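Sorting blocks by color into see-through bins - worth it or just looks nice?
Brosdale Boards > Storage and Sorting > Small Parts and Toys
Thread started 03/07/2020

brallham_dad
I keep reading that the way to get a big mixed lot of blocks under control is colored translucent bins, one color of block to one color of bin. We have 571 blocks for the after-school room, bought as a job lot, and they live in one giant tub. Before I spend money on bins I want to hear from people who have kept this up longer than two weeks. I have my doubts. Every "system" I've tried so far ended up back in the tub.

Ok-hee Byun
Kept it up since last September. Bins with no lids, on a table, not a shelf. If there's a lid the kids won't open it and the blocks get left on the floor. That's all I know.

trenska_tom
Your doubts are correct. Color sorting is for photographs. Kids don't build by color, they build by size. A kid wants "the long one" and now has to dig through three bins to find it. Sort by shape or don't sort.

Océane Gosselin
Depends on the kid, Tom. Mine goes straight for red every time and couldn't care less how long it is.

trenska_tom
One kid.

Océane Gosselin
One more than you offered.

Si-eun Hong
My problem with colored bins is that the bin color fights with the block color. You look at an orange block through yellow plastic and what do you see? A smudge. If you're paying extra for see-through, get clear or frosted. Or get plain solid tubs for less and put a label on them. I paid for a set of Trenska bins for this exact reason and ended up taping paper to the front, so I could have used shoe boxes.

brallham_dad
That's the kind of thing I was after, thanks. Does it get better if the bin matches the block?

Si-eun Hong
Worse, I'd say. Orange in yellow nearly vanishes from the side. From on top it's fine, but from on top any bin is fine.

Daichi Tanabe
I don't buy that the side view matters at all. Who looks at a bin from the side? You stand over a table. A four year old maybe, if the table is high. I went from one tub to open bins and cleanup got shorter. Did I time it? No. But I stopped dreading it.

trenska_tom
"I didn't time it but it's faster" is how all of these threads go. I did time mine. We had 501 pieces and sorting by color took longer than dumping the lot in a tub, obviously, and the next day it was all mixed again.

Daichi Tanabe
Well yes, dumping is quick. Finding is slow. Did you time the finding?

trenska_tom
No.

Na-rae Ha
Coming in on the red/orange question, which is where I think color sorting really falls apart. Deep red and bright orange are easy to tell apart. It's the in-between ones. We have reddish-orange pieces that go in whichever bin the person happens to be standing next to, and then two people argue. Orange went in the yellow bin and red in the light blue one, so at least there's no matching to get confused by. I'm still not sold on it. Si-eun is right about the side view too, by the way. Two from our green table, see for yourselves. 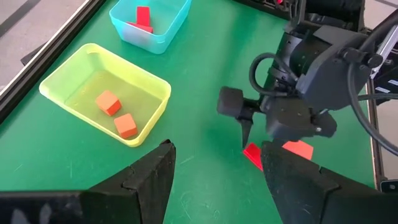
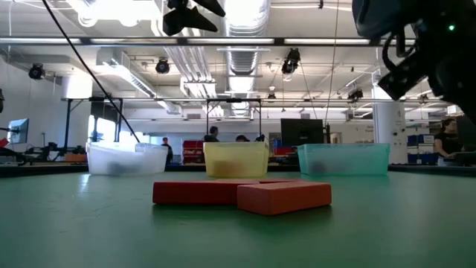 First one: orange in the yellow bin, red in the light blue. Second one: the same sort of bins from lower down.

Si-eun Hong
Thank you! The yellow bin in the second one is what I mean. There's something orange-ish in there and I could not tell you what shape it is. In the first one I can see two cubes no problem.

Daichi Tanabe
So look down into it. I rest my case.

trenska_tom
And the two left out in the second one are a long one and a short one. Different shapes. Just saying.

Océane Gosselin
Also different colors, Tom.

Ok-hee Byun
Green table is a good idea, red shows up well on it. Ours is brown and things get missed.

brallham_dad
OK. I'm going to try it with 100 of them first, three open bins, frosted or clear, and leave the rest in the tub. If it's all mixed up again by the time the kids have been at it a month, Tom gets to say so. Na-rae, what did you do with the in-between ones in the end?

Na-rae Ha
Red bin if I'm the one tidying. Orange bin if it's my sister.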